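Tidying robot

A tidying robot is a machine meant to pick up the things people leave lying about a home and put them somewhere else. The term covers wheeled machines with one arm, fixed arms mounted at a counter or table, and a few expensive prototypes with legs. As of this writing none of them tidies a house in the sense a parent would accept. Several can move one object from one place to another under supervision, which puts them level with a cooperative toddler and well behind an uncooperative one.

Background

Robot vacuums settled the floor question early by declining to pick anything up. They push, they go around, and now and then they eat a sock. Picking up is a different trade. A factory arm that has placed the same bracket in the same slot for years owes its success largely to the bracket, which arrives on time and facing the right way. Toys do neither.

The first home machine sold expressly for tidying was the Nulura, a wheeled cart with a folding arm. Its brochure showed it clearing a playroom. Owners were advised on a later page to remove soft items, stringy items, shiny items and anything under a couch before starting. Reviewers observed that this left blocks. The Nulura was withdrawn in August of its second year on sale, and spare wheels for it can still be found.

Its rival, the Farah, dropped the cart and was bolted to a table. The household was expected to bring the mess to it.

The toy problem

Toys are popular test objects because they are cheap, bright and badly behaved. A ball has no handle and leaves when pushed. A braided rope can be picked up at almost any point along its length, and the rest of it then hangs, swings, or brings along whatever it was wrapped around. Put the 2 together in one container and the machine has to decide where one thing stops and the other starts, a matter most dogs handle without training.

Containers add troubles of their own. Walls limit how an arm can come in, and a crumpled lining gives a vision system plenty of edges to think about, none of them belonging to a toy. Many systems pair an overhead view with one from the wrist, on the theory that two opinions are better than one. Sometimes they agree.

The Drendia trials

The best-known public comparison is the Drendia trials, run over a single summer by a small group under the engineer Afroza Jayawardena. Each machine was given 22 attempts at each chore, with no resets by hand and no encouraging remarks. The Stondurent arm, the overall winner, cleared hard single objects well. With a ball and rope together it finished the job on 2 attempts. Jayawardena's report, dated 4th September, calls this "a result, in the sense that it is a number."

The report was criticized for its scoring, which gave half credit for lifting an object and dropping it back where it came from. Jayawardena replied that she had lived with teenagers and considered the rule fair.

Ball-and-rope task, from overhead and from the wrist:

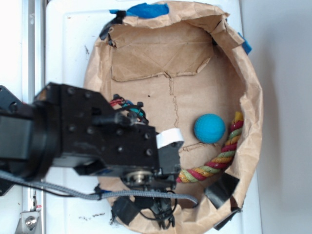
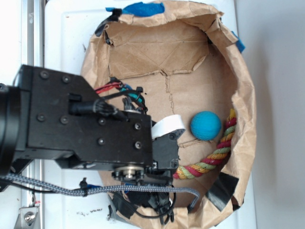
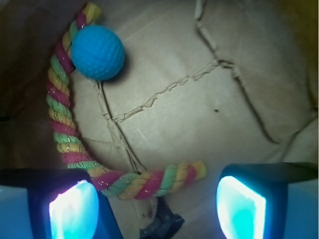
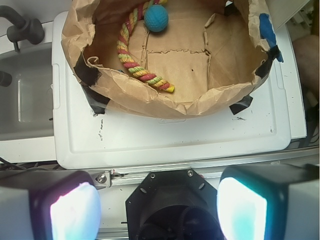 Outlook

Forecasts for a working tidying robot have stayed steady over the years, in that they are always a few years off. Progress has been real in narrower jobs. Sorting hard goods by size is close to routine, and machines trained on many hours of people guiding an arm by hand now cope with objects they have not met before, provided these resemble objects they have.

Speed remains a sore point. A person clears a toy bin in the time it takes an arm to line up its first grasp, and the person can be talking on the phone. Supporters answer that a robot may work overnight, when slowness costs little. Critics say this depends on how loud it is – the Farah could be heard through a closed door.

Cost is the other objection. The Stondurent was never priced for homes, and its makers have described the domestic market as "of interest," a phrase they have used before each of its last 2 redesigns. Meanwhile the lidded toy chest, which hides a mess without sorting it, continues to sell well.

See also: Laundry folding machine; Robot vacuum; Toy chest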